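Day one of sharing a packing floor with a robot at Clotico's Festhorpe site. I have worked in returns for long enough to have seen three barcode systems arrive and two leave, so I'm approaching this with an open mind and a large tea.

The job it's been given is the one we all hate. Small soft item goes in dish, dish goes down the line, forever. The leaflet calls this "item consolidation". We call it dishes.

Its official name is a string of letters. By the first tea break it was Bollo. I don't know who started it and neither does anyone else on earlies, apparently.

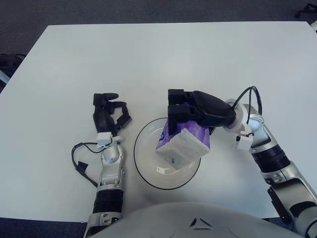
Bollo on dishes. Tissues, meet bowl.

Management line, as delivered at the 7 am briefing: Bollo is here to "free people up". Selma Radulović asked what we'd be freed up for and got told there was a slide on that later. There was not a slide on that later.

To be fair to them, no jobs have gone so far. Two of us have been moved off dishes and on to something called exception handling, meaning you stand near Bollo and deal with whatever Bollo doesn't fancy.

I'm one of the two. I have a lanyard now.

What I hadn't expected is how much of the shift is watching. My wrists feel better than they have since August. My brain, on the other hand, has started naming the carpet stains.

The old dishes job was dull but you could talk through it. Five of you in a row, radio on, whole marriages discussed. Exception handling you do more or less alone, and if you look away to hear the end of a story you've missed an exception. 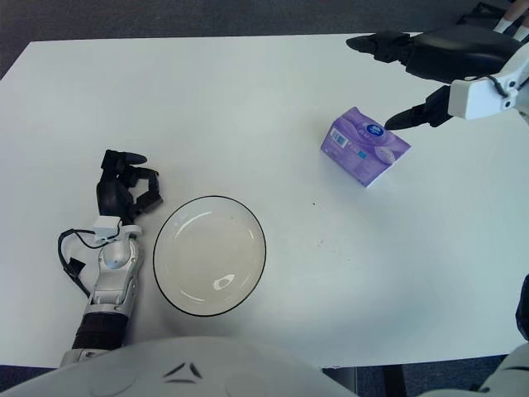 So the gossip has moved to the canteen, where it has to fit into a 40 minute break along with the actual eating. Standards have slipped. Yesterday I got a divorce with no middle.

Maximiliano Goicoechea came over from Escobar, the firm that set the thing up, and spent a morning with us. Nice bloke. He asked what we'd change and wrote it down in a real notebook, with a pen, which got him more goodwill than the whole briefing.

Selma's list for him: let us set the pace from the floor, put the stop button where a short person can reach it, and teach all of us to run it, so it's not two lanyards and a lot of resentment. He said the button was easy. He went a bit quiet about the pace.

Pace is the bit that matters, by the way. The board by the door used to say 70 for a good hour. It has been taken down "for updating" and we're all very interested in what number it comes back with.

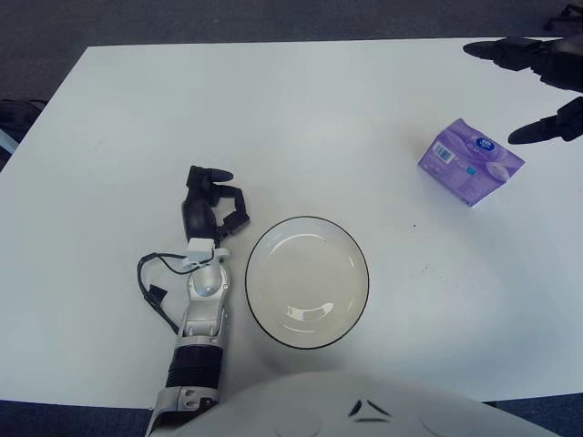 Lots of you asking the same thing, so: do you get paid more for minding it?

Same rate as before. The union rep has put in for a skills payment, on the grounds that we now have training records and dishes never came with a certificate. They're meeting again before the end of the month.

Button's been moved, though. Selma pressed it straight away to check. Then pressed it again at ten to two, when somebody was getting to the good part of a story.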